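Visit report: Akholm kitchenware plant and showroom, 21 October 2023

The Akholm site makes injection-molded kitchen goods: plates, bowls, colanders and storage lids. Visitor access is by registration only and is limited to one group in the morning and one in the afternoon. I joined the morning group, which had 11 people, most of them buyers for small housewares shops.

The route starts at materials intake. Resin arrives as pellets in 1,000 kg bulk bags and is dried before use. Color is added as a concentrate at the machine throat, so the same base resin feeds every product line. Changing from a dark color to a pale one takes longer than the reverse, and the schedule is built to run light shades first. Pinks and pale greens go early in the week's plan and dark greens close it out.

The molding hall holds presses in two rows. Ear protection is required past the yellow line. We stopped longest at the colander tool, which was open for maintenance. The drain holes are formed by steel pins in the mold, with no drilling afterward. There are 176 pins in the current tool for the large oval model. A worn pin leaves a thin skin of plastic across the hole, and the operator checks for this by holding a part from each batch against a light panel. Rejected parts are ground and go back into products that are not meant for food.

Bowls and plates are simpler. The guide put most of the scrap on these lines down to warping. A plate that leaves the mold too early will rock when set on a flat surface. Cooling time is therefore the main limit on output. Stilel, which supplies the tooling, has cut new water channels for the plate mold, and a trial is planned for March.

The packing area was quiet. Nested bowls are separated by paper sheets, and cartons are labeled by hand for short runs. The catalog lists 473 items once every color is counted separately. The printed copy we received was missing its last section, on lids, and the desk had no spares.

The showroom is a short walk from the hall. Items are laid out on plain tables and may be handled. I compared the oval colander with the Zadus model I use at home. The Akholm rim is wider and easier to grip with wet hands, but the part takes up more shelf depth. Stacking was good among bowls of one size and poor between sizes. Prices were shown for trade quantities only.

Practical notes: parking is on the north side, the entrance is not signed from the road, and closed shoes are checked at the door. The bus stops at Chiu, from where it is a flat walk along the canal. The tour ran past its stated end, and anyone with a train to catch should take the morning group.

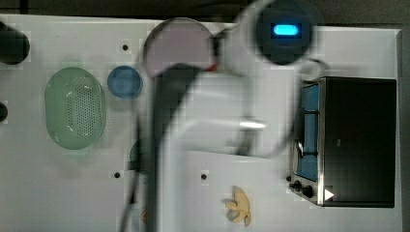
Samples can be ordered at the showroom desk or by mail afterward. I ordered a set of the small bowls and one colander, and the desk quoted delivery to the shop address with the next trade shipment.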